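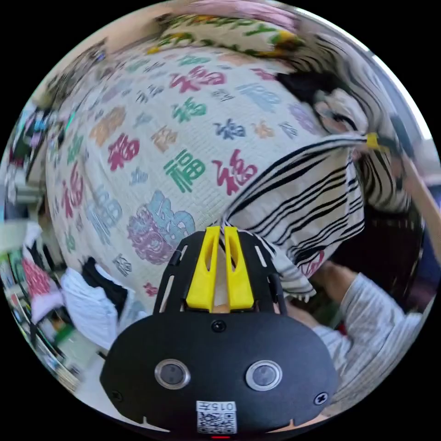 Wash day: the 福 sheet, with a striped cloth clipped up next to it.

Printed Fabrics and the Clothesline: Questions We Get

Bello Etim answers the mail for the Drorville Laundry Exchange. Last updated 1st August.

What does the character on the sheet mean?
福 is read "fu" in Mandarin and means good fortune or blessing. You see it on doors at Lunar New Year, and the rest of the year on mugs, cushions and, as above, a sheet. It does not make the sheet dry faster. We have had letters.

Will the red run?
It might, the first time or two. Wet a corner, press it with a white rag and look at the rag. If it comes away pink, wash the sheet alone in cold water until it stops. People skip this and then write to ask about pink pillowcases, for which see further down.

Can I wash a multicolored print with whites?
The sheet is mostly white, so everyone wants to call it a white. It's a color. Anything with red, green and navy on it goes in with the colors, however much blank space there is between them.

Which side faces out?
Printed side in, if the line gets direct sun. Indoors by a window I don't bother, though a reader in Hutumham turns hers halfway through and would like it known that I am lazy.

How many clips for a towel?
Two, one at each top corner. Bigger things get 4. One clip is how you end up with a towel that hangs like a flag of surrender and dries with a point on it that no amount of folding will remove.

Do the clips leave marks?
Small ones, on damp cotton. Clip along the hem, where the cloth is thicker, and smooth the spot with your thumb when you take it down.

How far apart should things hang?
A hand's width if you have it. Nobody in an apartment has it. Overlap the thin things and give the thick ones the gap – a sheet will forgive a neighbor, a bath towel sulks until November.

What spin speed?
I use 1600 for towels and 600 for anything printed I'm fond of. Check the label first, then your machine, which may have its own opinions.

Is Bright or Nikico the better detergent?
We stock both at the exchange table and I have used both. Bright smells of lemons. Nikico smells of a hotel you couldn't afford. Use less than the cap suggests, whichever you buy.

Should I iron it?
Shake it hard before hanging and you may not need to. If you must, iron on the back while it's slightly damp. A double sheet takes me up to 20 minutes, including the part where I fold it wrong.

My pillowcases are pink now. What do I do?
Don't put them in the dryer. Wash them again right away, on their own, at the warmest setting the label allows. If they're still pink after two rounds, they match each other, at least.

Can I send in a question?
Yes, leave it in the tin by the exchange table. Please write legibly, and please, no more socks.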